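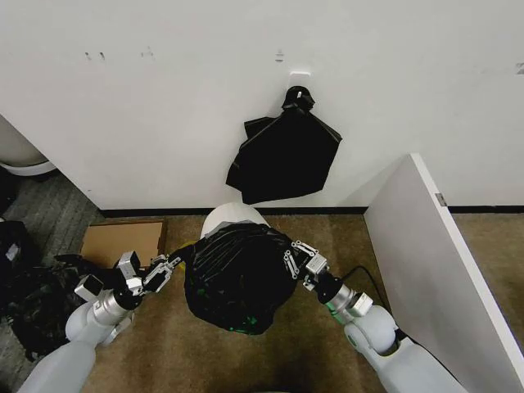 4. Mounting the Sirnus wall sensor

The sensor weighs 90 grams and goes up with the adhesive strips supplied. Mount it before you pair it with the base unit.

1. Wipe the wall with a dry cloth. Do not use spray cleaner.

2. Peel the backing from 2 strips and press them onto the bracket.

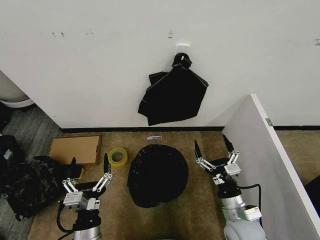
3. Hold the bracket against the wall and press firmly. Leave it overnight before hanging the sensor.

4. Slide the sensor down onto the bracket until it clicks.
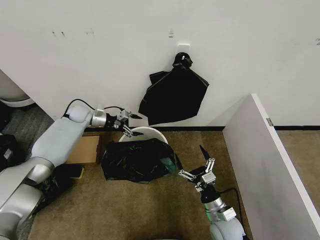

Caution: Do not mount the sensor above a heater or in direct sun - readings will be too high.

5. Hold the pairing button for 6 seconds. The light turns green.

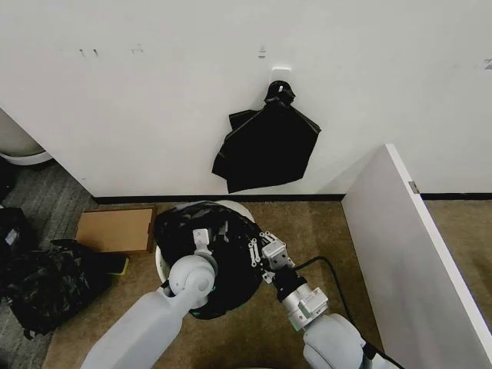
Note: The strips are made for painted walls and smooth panels. They do not hold on fabric or bare brick. A light item such as an empty trash bag can hang from a small adhesive hook, but do not hang anything from the sensor bracket. To remove a strip, pull the tab straight down, close to the wall.

Spare strips are sold in packs as part Muriithi 2.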